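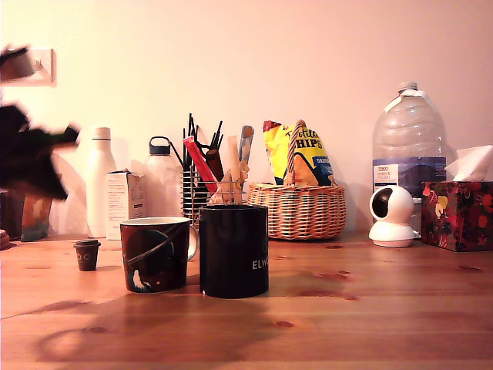 The table in Gowda Room, with the arm at the left and the mugs in front.

Report on the Conduct of the Autumn Trial

The Robotics Club of the Plidemberg School met on the Wednesday before half-term to hold its trial for the Badari Cup. The undersigned was present throughout as supervising member of staff and has been asked by the Head to set out what took place, following a letter from Mr Atallah.

The trial was to be run under the published rules. Each pair of students would have five attempts at moving a mug from the middle of the table to a place chosen by the judge, and the other objects were to be left where they stood. The objects were to be ordinary ones. The rules are firm on this point, the Cup having been won in an earlier year by a school that had practised on painted blocks and was thought to have learnt nothing by it.

Rawan Bataineh had accordingly been told to bring things from home. She brought a great many. The basket was her grandmother's, and the tortilla chips in it were her brother's. The tissue box with the red flowers had come from the hall table, where its absence had already been noticed. The small brown cup, no bigger than a thimble, had belonged to a doll's café and was added by Samer Bataineh without consultation.

Marwan Atallah objected to the small cup. He stated that no person drinks from such a cup and that it was not an ordinary object within the meaning of the rules. Samer replied that it had been in his house for his whole life and that he could think of nothing more ordinary. The undersigned ruled that the cup should stay. It is this ruling to which the letter refers.

The first pair, Marwan Atallah and Rami Boutros, took their turn at the arm, which the club calls Flonusum after a word one of the founding members misread on a packing slip. Their program was careful and very slow. On three attempts the arm went out over the table, waited above the black mug for almost a minute, and came back with nothing. On the fourth it closed on the handle of the maroon mug and lifted it cleanly. Rami Boutros was heard to say 'please' to it several times, and this was not held to be a breach.

On the fifth attempt the arm moved a good deal faster than before. Marwan had altered one value between attempts, as the rules allow, and had not told his partner, as the rules do not forbid. The arm came in from the left, passed over both mugs and set down its fingers, with great delicacy, on either side of the doll's cup. It picked the cup up. It then carried it the length of the table and placed it on the spot the judge had chosen for the mug.

There was some silence in the room.

The judge, Miss Raghda Nasrallah of the science department, consulted the rules for a considerable time. She found that the attempt could not be scored. The rules speak of a mug, and a cup is not a mug. Marwan then argued that if the cup was an ordinary object and held coffee, or was made to look as though it did, it was a mug for all practical purposes. Samer pointed out that Marwan had taken the opposite view at four o'clock. Miss Nasrallah observed that both students were now arguing against themselves and asked that this be recorded – it is recorded here.

The second pair, Samer and Rawan Bataineh, then took their turn. They scored on two attempts out of the five and would in the normal way have been put forward for the Cup. Before the result could be read out, Rawan asked whether she might see the first pair's program. She read it through at the desk while the others waited. She then said that neither she nor her brother had ever got the fingers to close so lightly on anything, and that she would like to know how it had been done.

Marwan said that he did not know. It was the first thing he had said that afternoon without raising his voice. He sat down beside her and they went through the lines together, and the undersigned, who had a bus to catch, did not catch it.

It is the recommendation of this report that the letter from Mr Atallah be answered politely and that the ruling on the cup be allowed to stand. The students have asked to enter the Badari Cup as a single team. The rules make no provision for a team of this size, and Miss Nasrallah has written to the organisers on their behalf.

The tissue box has been returned. The chips have not been found, and Samer Bataineh has asked that this also be recorded.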